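3.2 Matériel de table et mise en place

Le corpus porte sur la mise de table enfantine, c'est à dire le couvert du goûter ou du petit déjeuner tel qu'on le dresse pour un seul convive. Peu d'objets. Un support textile ou plastifié, un rond (assiette, bol plat, dessous de plat), une tasse, un ustensile. Choix repris du protocole Boonyarit, avec deux modifications : suppression de la serviette en papier, trop variable, et ajout d'un set imprimé de couleur vive. Les pièces viennent du fonds Witport, complété à Skostcombe en mars.

L'inventaire de départ (Arkiven, 865 fiches) mélangeait vaisselle de service et vaisselle de jeu. Tri fait à la main par N. Phetsri. Restent 200 pièces utilisables, dont 19 sets. Critère principal, la lisibilité du rapport entre le set et ce qu'on pose dessus : un set uni ne dit rien de son orientation, un set illustré si. Le lettrage, un visage, un personnage donnent un haut et un bas, donc une place attendue pour le convive.
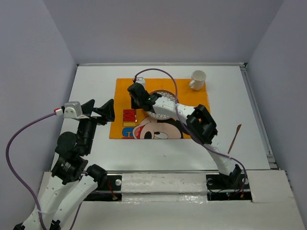

Figure 3. Set illustré orange, rond à bord brun, tasse blanche, ustensile brun.

Trois relations sont codées pour chaque état de la table : sur le set, à cheval, hors du set. Le codage ne tient pas compte de la distance exacte. Nous avons essayé, en pilote, une grille au centimètre ; abandonnée, les deux codeurs passaient plus de temps à mesurer qu'à regarder. La relation « à cheval » pose le plus de problèmes, surtout pour les tasses, dont l'anse peut dépasser alors que le pied est entièrement posé. Règle retenue : c'est le corps de la tasse qui compte, jamais l'anse. L'orientation de l'anse est notée à part, colonne 7. Pour les couteaux et assimilés on note la direction de la lame et rien d'autre.

Terminologie. Le mot « rond » remplace ici assiette, bol et dessous de plat. Beaucoup de pièces du fonds sont ambigues vues de haut, un motif couvrant sur fond blanc efface le relief, et les codeurs n'étaient pas d'accord entre eux (Phetsri penchait pour assiette dans presque tous les cas). On a préféré un terme neutre à une fausse précision. Les fiches d'origine gardent leur intitulé.

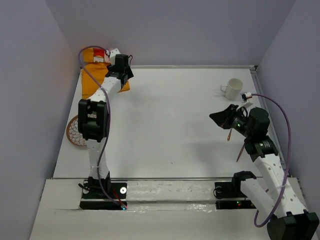
Le pliage des textiles a été ajouté tard dans le codage, après relecture des premiers états. Au début on ne distinguait que présent / absent. Insuffisant. Un textile plié change la surface disponible et surtout le statut de ce qui se trouve dessus : un petit objet posé sur un linge orange plié, près du coin arrière gauche du plateau, n'est pas « servi » au sens du codage, même s'il est bien « sur » un textile. D'où une quatrième relation, « sur pli », réservée à ces cas. Le rond à bord brun, à plat près de la paroi gauche, reste codé hors du set ; qu'il soit proche ou non du textile ne change rien.

Au total jusqu'à 4 000 états codés, selon qu'on garde ou non les doublons (voir 3.4). Les états où un objet est en partie masqué sont conservés avec la mention « partiel ». Pas d'extrapolation : si le bord du rond est caché du coté du set, la relation est laissée vide. Cela fait perdre des lignes, sourtout pour les pièces centrales, mais compléter de mémoire aurait faussé l'accord entre codeurs.

Reste la question de l'ordre. Un couvert se met d'habitude du support vers les petites pièces, set, rond, tasse, ustensile. Le codage par états ne suppose pas cet ordre et ne permet pas de le retrouver à lui seul. Les séquences sont traitées en 3.3, avec les numéros de passage.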